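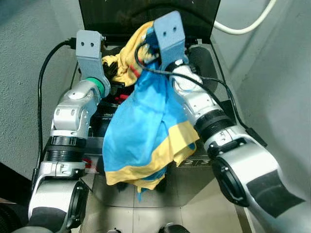

According to Isla Cartwright, the worst thing a robotics club can own is a robot that works the first time. The Penard club has been spared that. It has met after classes since the start of the school year, and its project for the season is clothes: pick one up, let it hang, work out what it is, put it where it belongs.

"People hear laundry and they get a little sad for us," Cartwright says. "The team over at Sindholm is throwing balls through a hoop. Their parents bring snacks. Ours ask whether we've thought about throwing balls through a hoop."

She is a patient talker with a habit of answering the question before the one you asked. When I bring up the upcoming meet in November, she goes back to cloth.

"A ball is the same ball every time you drop it. A shirt comes out of the bin as a new object. You grab it by the hem and it's a flag, you grab it by a sleeve and it's a rope. The students wrote 10 rules for where to grab. They were good rules. I think two of them are still alive."

The rest went in a notebook, which the club keeps under the title Things We Believed. It also has a log of attempts, now at 763 lines, most of them short. "Dropped" is a popular entry. So is "got two," meaning the gripper came up with a neighbor attached, and one student, who has asked to stay out of this article, contributed "no comment."

Of those attempts, 133 are marked as clean lifts. Cartwright would like me to know that a clean lift is a strict category. The piece has to come up alone, from one arm, and stay up while the program makes up its mind. "If you relax the definition we're geniuses," she says.

Bright colors help, up to a point. The students like anything with a border or a stripe, as an edge that contrasts gives the software something to follow. Black socks have been retired until further notice.

Why two arms, then, if one does the lifting? "Because unfolding takes two. Try it at home with one hand in your pocket. We did that as an exercise the first week, and I have never seen eight teenagers so angry at a towel."

The Bretberg rules give each team 8 minutes and a bin packed by somebody else. Cartwright calls this fair and also cruel. Her students have started packing practice bins for one another, and the bins are getting meaner. Knots have appeared.

I ask what a good result would look like.

"Three pieces sorted and no arguments on the bus," she says. "I'd take two pieces."

She has to go after that. Someone across the room has written a new rule.

Filed under: Clubs & Teams, Robotics

Recent stories
Halliday team rebuilds its drive train, again
Sindholm hosts open practice before November meet
What the Bretberg rule changes mean for first-year clubs
Soldering night moves to the big room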